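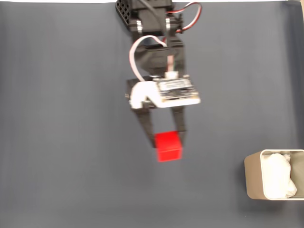 # Questions we get about the Kerkau reception house

Updated June 9, 2023

**Who lives there?**
People who have asked for asylum and are waiting for an answer. The building has beds for 111 people. It used to be a school for hotel managers, so the stairs are far grander than the mattresses.

**How long do they stay?**
The law says 18 weeks. The law is an optimist. Plan on longer, and bring a book.

**Can residents work?**
Not during the first five months. After that they need a permit, and the permit needs a form, and the form needs a stamp from the Grinside office, open Tuesday mornings. We can help with the form. The stamp is between you and Grinside.

**What does the Jeltetti Fund do, exactly?**
We pay for legal advice, bus passes and interpreters. We don't run the house and we don't decide cases. Please stop writing to us as if we did, especially in capital letters.

**Do you share information with the police or the immigration service?**
No. What you tell our legal advisers stays with them unless you sign a release.

**I heard 200 more people are coming in July.**
So did we, from the same newspaper. The region has asked for 200 extra places across all its towns. Kerkau's share hasn't been set.

**Can I donate clothes?**
Men's shoes and winter coats in small sizes, yes. Evening gowns, no, though we admire your confidence in our social calendar. Drop-off is at the Park Street door, weekdays before noon.

**Can I visit?**
If a resident invites you, yes. Bring ID and sign in at the desk. Journalists have to apply to the region first, and so do people who say they're "just looking around."

**My claim was refused. What now?**
Call us the same day. The deadline for an appeal is short, and it counts from the date printed on the letter, even if the letter spent a week in the wrong mailbox. Keep the envelope.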